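Tuvora pilot at the Rindale site: progress report to the fund
13 August 2023

Hello again from Rindale! You asked for something less stiff than the last report, so I'm writing this one the way I'd tell it to you over coffee.

The short version is that we're on schedule for the October trial and a little under budget on hardware. The training hours ran over. I'll get to that.

As you'll remember, the grant pays for Tuvora, our project to put a robot arm in the stock room so that the fetching and putting away (drawers, cupboards, all day long) doesn't land on the same few backs every shift. The arm comes from Quan and the control software from Pruver. Neither of them had worked with furniture as old and mixed as ours, and that's been most of the story this quarter.

What we did

We spent the first weeks just listening. I sat down with the stock room crew on both shifts and asked which jobs they'd hand over tomorrow and which they'd fight to keep. They'd gladly give up the low drawers. They want to keep the final check on every order, and they were very clear about it, so we wrote that into the plan. The arm fetches and a person checks and signs.

Then came the simulator work. We ran 1392 practice pulls in simulation before we let the real arm near a drawer, against a target of 1000. Of those, 616 were on bar handles and the rest were on cutouts, knobs and edges. Bar handles are going well. Cutouts are still a headache — the gripper has to come in at a different angle, and a small error in position means it pushes the front when it should be pulling. Pruver has a new version of the approach planner coming and I'd like to see it before I promise you anything on cutouts.

What's changing for people

This is the part I care about most. Two of the crew have moved half their week over to setting up and checking simulator runs. One of them had never used anything fancier than the order screen, and she's now the person I go to when a run looks odd! The extra hours came from there: we planned 60 hours of training and used them all up by the middle of the quarter. I've covered the rest from the hardware savings, which your program rules allow, but I wanted you to hear it from me.

It hasn't all been smooth. The night shift felt they were being told about things after the day shift had already settled them, and they were right. We now hold the weekly catch-up at shift change so both crews are in the room. There's also a fair worry about what happens to hours once the arm is working. Management has put in writing that no one's hours get cut during the pilot. After the pilot is still an open question, and I'd rather leave it open here than dress it up.
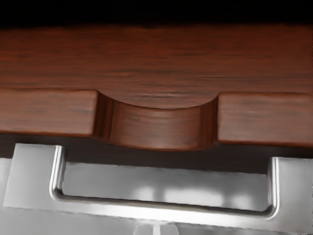 Simulator view: metal bar handle, with a scooped notch in the wood above it.

What's next

First job is more time on cutouts, with the new planner if it arrives. After that we move to supervised pulls on the real cupboards, with a crew member at the stop button the whole time. The crew is picking which cupboards go first. I've also asked for a second stop button on the far side of the aisle, a crew suggestion and a good one, and it fits in what's left of the hardware line.

One request: could we shift the unspent travel money into training? Quan is doing its support calls by video, so we won't need the trips, and the night shift could really use those hours before October. If you need a form for that, send it over and I'll fill it in this week.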